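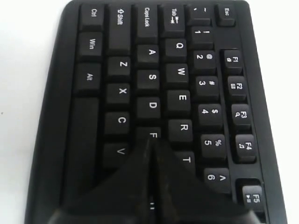
Remedios Ortuño wrote to the list on Monday that she will not clean another keyboard until somebody explains to her why the left side always gets dirty first, and whether it is safe to pull off the big keys.

> I took off the letter keys on mine with no trouble, but I am afraid of the space bar. On my old one I broke the little clip and it never came back straight. Also, do you wash the keys in water or only wipe them? And please, what is the correct order for putting them back? I do not trust my memory.

Dear Remedios, dear all,

I will try to answer in order. Please excuse my English, I write slowly and still I make mistakes.

About the left side, I can only speak for my own hands. I copy and paste the whole day, so my left little finger lives on Ctrl, and the C and V keys get greasy before all the others. My Tab and Caps Lock stay almost clean. If you play games, maybe it will be W, A, S and D for you.

About the big keys. On many cheap keyboards the space bar, and sometimes also Shift, has a thin metal wire under it. The wire sits in two small plastic hooks. If you pull the key straight up with force, the hooks can break, and I believe this is what happened to your old one. Lift one end only a few millimeters, look under it with a lamp, and push the wire out of the hooks with a flat wooden stick. If you cannot see how the wire is held, leave the key in its place and clean around it with a brush. I did this with my Arnis for years and it was good enough.

Please do not pull keys from a laptop in this way. They are made differently and I have ruined one.

Washing: yes, I use water, but only for the loose keys. I put them in a bowl with lukewarm water and one drop of dish soap, leave them while I have lunch, and rub each one with a soft toothbrush. After that they dry on a towel until the next day, with the hollow side down. Do not put them on the radiator. For the housing I use a cloth which is a little damp, with the cable unplugged. I tried 70 percent alcohol on a keyboard from Plonent and the printed letters became pale, so now I test first on a key I never need, for example Scroll Lock.

For the order, I make a drawing on paper before I begin, row by row. The letters are easy to find again, but the small keys near the space bar are not. On one keyboard I have Ctrl, Win and Alt from the left, and on another there is also Fn between them. My neighbor puts the keys in an egg carton in the same order, and this also works if the cat does not come.

One question from my side. Has anyone found a brush which is thin enough to go between the keys but does not lose its hairs? The one I bought from Tistness leaves more on the keyboard than it takes away.

With kind regards from Qin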